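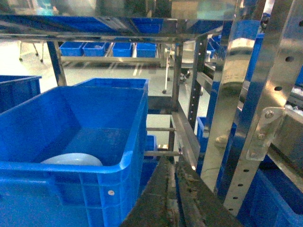
An open day with the dish robot

The Pitstead building has no sign on the street side, and two taxis had already given up and dropped their passengers at the tire shop next door. By ten in the morning there was a fair crowd in the hallway anyway, most of them from hotel kitchens and catering firms, with their coats still on and paper name tags stuck to the lapels.

They had come to see a robot put away dishes. Zultasus, the company that rents the ground floor, has been working on this since it moved in, and twice a year it opens the doors and lets people stand close. The last open day was in October, and by general agreement it went badly. The network dropped out before lunch and stayed out.

"We showed slides for two hours," says Bastian Lenz, who runs the test floor. "People were polite. I don't want people to be polite."

Lenz is a tall man who talks fast and looks at the floor while he does it. He spent nine years building packing lines for bakeries, and he still uses bakery words. A batch is a bake. A dropped plate is a burnt one. He gave a short introduction, told visitors where to stand, and started the first run without any music or countdown, which I was grateful for.

The job sounds dull when you write it down. Dishes go from one place to another among steel shelving and blue plastic bins, and the arm has to do it without chipping anything. There is one gripper with two fingers. The company calls the whole system Vunden, a name that Lenz says was picked because the web address was free.

Most of the visitors watched the arm. Aravind Nambiar, who writes the grasping software, told me to watch the monitor instead, where the view from the wrist camera was showing. It is an odd way to look at a kitchen job. A crate that seems ordinary from across the room fills half the screen, and the fingers are always there at the bottom, pointing at whatever comes next.

"From the side you think it knows where everything is," Nambiar said. "From the wrist you see how little it gets."

Plates are his least favorite item. A bowl gives the fingers plenty to aim at. A plate is a thin edge and a big shiny face, and the shine moves when the arm moves. Glaze throws the ceiling lights straight back into the camera, and polished steel behind it adds a second set of reflections, so the software has to work out which bright line is the rim and which is something else.
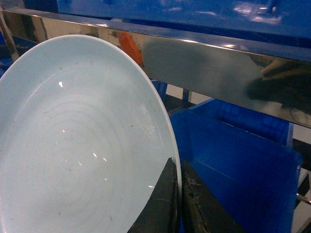 The other half of the trouble is how hard to squeeze. Too little and the plate swings down under its own weight. Too much and the glaze can crack near the lip, sometimes in a way that doesn't show until the plate has been through a dishwasher again. Nambiar's team spent most of the summer on this one question. They settled on a grip that starts light and tightens as the arm begins to lift, and he says the change did more for them than any of the camera work.

The fingers themselves are Ajith Poojary's department. He keeps a drawer of old ones in a workshop behind the test floor, each with a strip of tape giving the dates it was in use, and he handed them out to anyone who asked. New fingers test better than old ones for the first few days, he said, and then they pick up dirt and settle into what a customer would really have. He doesn't like to change a set early for the sake of visitors.

A woman from a hospital kitchen asked him how often he cleans them. He told her the schedule, and she told him it wouldn't pass where she works. They talked about that for a good while, and he wrote down the name of the cleaner she uses.

The numbers for the week were on a whiteboard by the door. Out of 314 attempts, 283 had ended with the dish where it was supposed to be. Lenz doesn't dress this up. A person on a dish line would be sent home for a rate like that, he said, and he wants the figure on the wall where everybody walks past it. Of the failures, seven were broken dishes. The rest were mostly cases where the arm stopped and waited for help.

Stopping is a sore point. Vasanthi Chowdary manages the kitchens at Sastry, a catering company that has agreed to try the system next year, and she had a list of questions on her phone. She wanted to know how long the arm waits before it calls someone, who it calls, and what happens at seven in the evening when that person is carrying a tray. Lenz had an answer for the first one.

"I have staff who are good with dishes," she told me over coffee. "I have trouble finding staff at eleven at night. If it can do the slow, boring part of the night and not make extra work, I'm interested. If somebody has to stand next to it, I already have somebody."

Yoshinori Kinoshita, a retired dishwasher engineer who consults for the company two days a month, thinks the shelving matters more than the arm. He would like wider gaps between the uprights and bins that all sit at one height. Lenz's reply is that customers won't rebuild their kitchens. They have been having this argument since spring, and they had a bit more of it in front of us - good-naturedly, but neither gave any ground.

The afternoon session was shorter and quieter. The arm worked, stopped, was sent on its way again, and worked some more. Chowdary stayed to the end and took the schedule for the trial with her. The next open day is planned for late spring, and sign-up is through the front desk at Pitstead.

Visit made 12/12/25.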